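Gripper Evaluation Diary – November, Entry for the Afternoon Session

The session opened at 2 p.m. with the comparison of finger pads for the hand-held grippers.
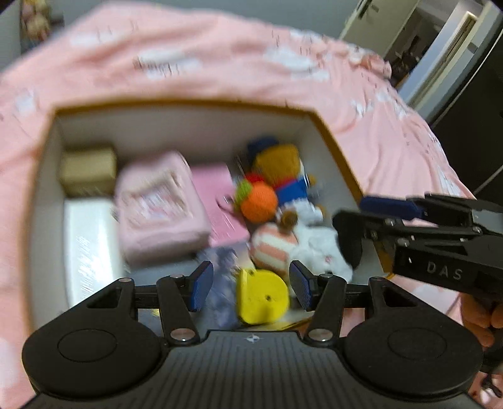 The purpose of the comparison is to establish which pad material will be carried into the next stage of the Altitico work. Two candidates remain under review, the Flodex pad and the Cunha pad. The Edwood sample was withdrawn last week on grounds of cost.

Sorting from an open box was retained as the principal task. Knitted toys, soft pouches and small boxes place very different demands on a pad, and the operator must work both grippers in a confined space without the jaws meeting. Flat items near the front wall remain the most difficult. The approach angle is shallow and the linkage must be lowered further than is comfortable for the wrist.

Of the attempts logged for Flodex, 85 percent were accepted on the first closure. The figure for Cunha was 70 percent, although its hold on knitted pieces was judged to be firmer. Akosua Amissah has asked that slips during lifting be recorded separately from missed closures – a reasonable request, and the log sheet has been amended.

The target of 1000 logged attempts stands. Pivot screws are to be checked before the next session. The spare Cunha pads have not yet arrived.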